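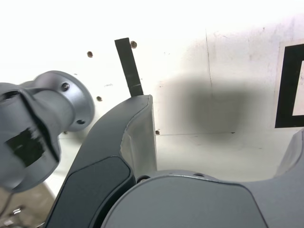
Greifer und Handgelenk des Roboterarms vor der weißen Rückwand der Arbeitszelle in der Werkstatt Fludinero.

Gemeinschaftswerkstatt baut eigene Roboterzelle

In der offenen Werkstatt Fludinero entsteht zurzeit eine kleine Arbeitszelle mit einem Roboterarm, die später allen Mitgliedern zur Verfügung stehen soll. Seit Mai arbeitet eine Gruppe um den Elektroniker Thodoris Vasilakis und die Tischlerin Magdalini Konstantinidis an dem Aufbau. Der Arm ist montiert, der Greifer mit seinen gebogenen Fingern läuft im Handbetrieb. Gearbeitet wird derzeit an der Rückwand und an der Kalibrierung.

Der Arm stammt aus einer Auflösung der Firma Michailidis, die ihn zuletzt im eigenen Versuchsraum eingesetzt hatte. Die Werkstatt bezahlte nichts dafür, musste aber den Transport selbst übernehmen. Steuerung und Netzteil waren dabei, eine Dokumentation fehlte. Vasilakis hat die Belegung der Stecker in den ersten Wochen einzeln durchgemessen und in einer Tabelle festgehalten, die im Ordner der Werkstatt liegt.

Für den Anbau des Greifers blieb die Gruppe bei einfachen Mitteln. Am Handgelenk klebt an der Unterseite schwarzes Band, das nach Angaben von Vasilakis vorerst dort bleiben soll. Eine gedruckte Abdeckung ist gezeichnet, passt aber noch nicht. »Zwei Versuche haben wir weggeworfen, der dritte kommt, wenn der Drucker wieder frei ist«, sagt er.

Mehr Zeit kostete bisher das Gehäuse. Die Wände der Zelle sind weiß, damit die Kamera Werkstücke besser vom Hintergrund trennen kann. Konstantinidis hat die Platten zugeschnitten und auf Stoß gesetzt. Die Fuge bleibt sichtbar, soll aber noch gespachtelt werden. In der Rückwand sind mehrere Löcher gebohrt, deren Ränder bräunlich durchscheinen. Sie gehören zu einer Halteleiste, deren Lage die Gruppe im Lauf der Arbeiten geändert hat. Welche Bohrungen am Ende gebraucht werden, ist noch offen, die übrigen werden verschlossen und überstrichen.

An der Wand ist außerdem ein schwarz-weißer Marker befestigt. An ihm richtet die Software das Koordinatensystem der Zelle aus. Nach jedem Umbau muss die Messung wiederholt werden, bisher geschah das 16 Mal. Das Programm dafür trägt den Namen Mornetti und wurde von Mitgliedern der Werkstatt selbst geschrieben. Es läuft auf einem älteren Rechner unter dem Tisch.

Noch nicht zufrieden ist die Gruppe mit dem Licht. Der Arm wirft je nach Stellung einen großen Schatten auf die Rückwand, während die Fläche an anderer Stelle fast überstrahlt. Konstantinidis will deshalb eine zweite Leuchte von der gegenüberliegenden Seite anbringen und beide mit Streufolie abdecken. Ob das reicht, soll sich in den nächsten Tagen zeigen. Eine geschlossene Haube kommt für sie nicht in Frage – der Arm müsste dann für jede Einstellung wieder freigelegt werden.

Als erste Aufgabe soll der Roboter flache Leisten und Streifen aufnehmen und an der Rückwand abstellen. Die Teile fallen beim Zuschnitt in der Tischlerei der Werkstatt an und werden bislang von Hand sortiert. Später soll der Arm sie nach Länge in Fächer legen. Im Testbetrieb bewegt er sich mit stark verringerter Geschwindigkeit, und neben der Zelle steht immer jemand am Notausschalter. Ohne Einweisung darf niemand die Steuerung einschalten. Diese Regel gilt auch nach der Fertigstellung.

Die Kosten für Platten, Schrauben, Leuchten und Kabel liegen bisher bei 156 Euro. Bezahlt wurden sie aus der Werkstattkasse. Der Schraubenhandel Atevus aus der Nachbarschaft gab einen Karton Restposten dazu. Offen sind noch die Ausgaben für eine Schutzscheibe an der Vorderseite. Die Gruppe sucht dafür eine gebrauchte Scheibe aus Polycarbonat, mindestens sieben Millimeter stark, und nimmt Angebote am Tresen entgegen.

Zur Gruppe zählen derzeit sieben Mitglieder, die sich zweimal pro Woche ab 18 Uhr in der hinteren Halle treffen. Weitere Helfer sind willkommen, vor allem beim Spachteln und bei der Verkabelung. Vorkenntnisse in der Robotik sind nach Auskunft von Konstantinidis nicht nötig, festes Schuhwerk schon. Wer nur zusehen möchte, kann ebenfalls vorbeikommen.

Einen Termin für die Inbetriebnahme gibt es nicht. Vasilakis rechnet damit, dass zuerst die Einweisungen für Mitglieder beginnen und der automatische Betrieb später folgt. Der Aushang mit den Terminen hängt neben der Tür zum Maschinenraum.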